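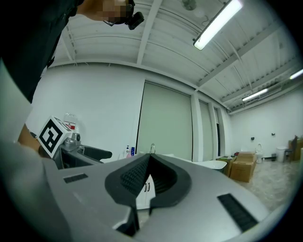

星期三下午,我去了 Brondport,参观 Mellow 项目的采集场地。我的工作是给几所语言学校翻译技术材料,最近翻译的内容里常常出现"模仿学习"这个词,我一直没有弄清楚数据从哪里来,所以报名参加了这次开放参观。

从 Brondport 火车站坐公共汽车,要在工业区的站下车。下车以后路标不太清楚,我走错了一条街,到的时候已经开始签到了。签到以后每个人要穿鞋套,背包留在门口的柜子里。参观分两部分:先在一个小会议室听讲解,会议室叫 Erdős,然后进采集场地看他们工作。

## 讲解部分

讲解大约半个小时,内容比我想的要具体。Mellow 研究的问题是:怎样让双臂机器人学会在浴室里做家务。以前比较常见的办法是遥操作,也就是人在一边控制机器人,机器人在另一边动。这个办法的数据和机器人本身很一致,可是速度慢,而且每换一个房间就要搬一次机器人。

他们用的是手持夹爪。人的左右手各拿一个,直接用夹爪去拿东西。相机装在夹爪上,记录下来的画面和机器人以后看到的画面很接近。采集的人头上还戴一个设备,提供另一个高度的视角。夹爪上有黑白方块图案的标记,讲解员说,中文叫"基准标记",也有人叫"定位码"。别的相机看到标记,就可以计算夹爪在空间里的位置和方向。我把两个词都记下来了,以前我翻译成"参考符号",现在知道不太合适。

有一位听众问,既然夹爪自己的相机也可以估计位置,为什么还要贴标记。回答是:浴室里白色的墙和柜子很多,没有什么花纹,只用画面估计位置的时候,轨迹容易慢慢偏掉。两只手之间的相对位置尤其重要,比如一只手扶住瓶子,另一只手按泵头,差一点就按空了。标记主要用来校正这个相对位置。

## 采集场地

场地是一个很大的房间,顶上是波纹板,可以看见横梁,灯很亮。洗手台、浴缸和马桶都放在同一个空间里,中间没有隔开。我开始觉得有点奇怪,好像一个还没有搬完家的浴室。地面是大理石花纹的,灯光在上面反射得很厉害。听他们说,反光对训练有好处,因为真实的浴室也是这样,只在干净的实验台上练习的模型,到了有反光的地方就容易出错。

我们站在线外面看。规定是参观的人不可以和采集的人说话,问题要先写下来,休息的时候再问。我觉得这个规定是对的,因为这个工作需要很集中。

一次采集的过程是这样:采集的人先把两个夹爪拿到身体前面,张开、合上一次,作为开始的信号。然后做任务,做完以后回到开始的姿势,再张开、合上一次。以后处理数据的程序看到这两次信号,就知道从哪里切。当天安排的任务是整理洗手台面:把瓶子放到指定的位置,把杯子移到水龙头旁边。动作要比平时慢,可是不能停顿。讲解员说,初学的人最容易犯的错误是"想一想再动",模型会把停顿也学进去。 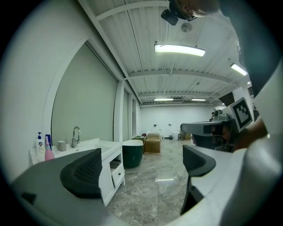

文/Patik

休息的时候我问了夹爪的手指垫。手指垫是黑色的,内侧有纹理,摸起来比较软。他们给我试了一下备用的夹爪。第一感觉是比看起来重,第二感觉是自己忽然变得很笨。我想拿起一个塑料瓶,可是手腕的角度不对,瓶子被我推远了。用手指的时候我从来不想角度的问题,用夹爪就必须先想好从哪个方向过去。采集的人要练习 4 天才开始正式记录,我试过以后觉得这个时间不算长。

## 关于结果

回到 Erdős 会议室以后,他们讲了目前的结果。我不是研究人员,下面只写我听懂的部分,如果有错误,是我的理解有问题。

他们比较了两种数据。第一种全部在同一个房间里采集,第二种分散在 4 个布置不同的房间。两种数据的数量一样,都是将近 430 段示范。训练以后,把模型放到一个没有见过的房间里测试。在熟悉的房间里,两个模型差别很小。到了新房间,只见过一个房间的模型常常找不到台面的边缘,会把瓶子放在太靠外的位置;见过多个房间的模型放得稳定得多。结论是,在数量不变的时候,多换房间比在同一个房间里重复更有用。

还有一个结果我觉得更有意思。他们试过在训练的时候去掉头部设备的画面,只留夹爪的画面。拿单个东西的时候几乎没有影响。可是任务需要先找东西的时候,例如瓶子在台面的另一头,影响就很明显,因为夹爪的相机离目标太远,又常常被自己的手指垫挡住。讲解员说这个问题还没有完全解决,头部的画面有用,但是人的头会一直动,机器人的头部相机是固定的,两者之间有差别。他们现在的做法是用头部的位置数据把画面转换到一个接近固定的视角,转换以后边上会有空白,空白怎么处理,组里还有不同的意见。

我也问了失败的情况。玻璃瓶和透明的塑料盒比较难,模型有时候会在旁边合上夹爪。镜子也难,因为镜子里有第二个洗手台。他们没有把这些失败藏起来,播放了 3 段失败的录像,其中一段里,机器人很认真地把杯子放到了水池里面。大家都笑了,讲解员也笑了。

## 给想去的人

- 下一次开放参观在十月,要提前在网上登记,每组人数有限制。
- 讲解用英语和中文,两种语言的时间是分开的,登记的时候要选对。
- 采集场地里不可以用闪光灯。
- 冬天场地里面比较冷,最好不要脱外套。
- 从车站出来以后先过桥,再向左走。我是先向左走的,所以多走了一刻钟。

回家的车上我把笔记整理了一遍,有一个词还没有找到好的中文:他们说的 "embodiment gap",我暂时写成"本体差异"。如果哪位读者知道更通用的说法,请写信告诉我,我会在下一篇里改正。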